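Section 4: Checking banknotes at the counter

Before you begin, read Section 3 and plug the Trallard in. Quite a few support calls end at that point.

The Trallard Counter Reader checks current Jundimmont notes and the older Sadowski series, which the central bank has been about to withdraw for as long as anyone at Osden has worked here. Until it does, your exchange desk has to take both. Politicians argue over whose face belongs on the twenty. The Trallard takes no position.

4.1 Loading the note list

1. Switch the reader on and wait for the green light. An amber light means it is thinking. Let it.
2. Press MENU, then NOTES, then UPDATE.
3. Choose the list dated 26/08/2019. Earlier lists reject the redesigned fifty on the grounds that the island on the back has changed shape. (It has. There was a treaty.)
4. Press SAVE. The reader beeps once. If it beeps twice, go back to step 2 and press the buttons like you mean it.

Note: The memory holds 1,450 note records. You will not fill it unless the government changes again before June, in which case call us.

4.2 Feeding notes

1. Unfold the note. Customers will hand you small origami. Flatten it on the counter first.
2. Place it portrait side up, with the national motto facing you.
3. Feed no more than 23 notes in one batch. The tray looks as if it holds more. The tray is an optimist.
4. Wait for the total before taking anything out.
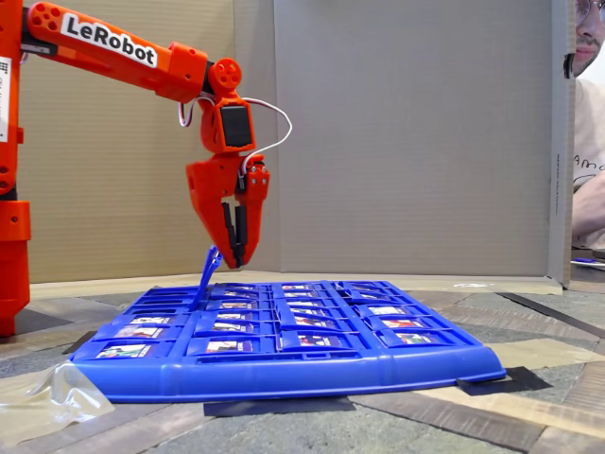
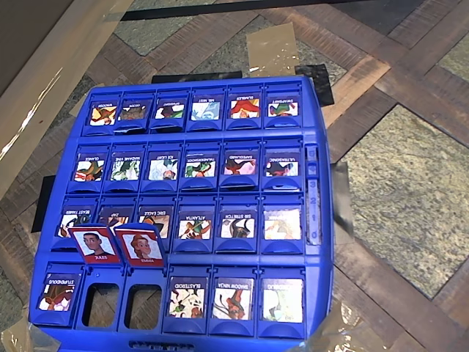

Busisiwe Ndlovu wrote in to say that step 2 is no help with the Sadowski ten, which has a motto on both sides, one in each official language, and that her counter lost half a morning to the argument over which one counts as national. She is right. Until the ministry makes up its mind, feed the ten with the serial number at the lower left and keep your opinions out of the customer's hearing.

4.3 Rejected notes

A rejected note drops into the lower tray and the screen shows a code.

Code 3: Note is worn or torn. Feed it once more, other way round. If it fails again, fill in the damaged note form.
Code 4: Note is not on the list. Check that you did 4.1. You may have been handed a commemorative issue, of which there is one for every minister who ever opened a bridge.

Caution: Do not tell the customer that a note is fake. The reader says "not accepted," and so should you. Calling a note fake has diplomatic consequences at border branches, and shouting consequences everywhere else.

Caution: Do not use tape to repair a note before feeding it. Tape melts onto the rollers, and the warranty has a whole paragraph about you.

4.4 End of day

1. Empty both trays.
2. Press TOTAL and copy the figure into the desk log.
3. Switch off at the back. The button on the front only dims the screen.

Cleaning the rollers is covered in Section 5.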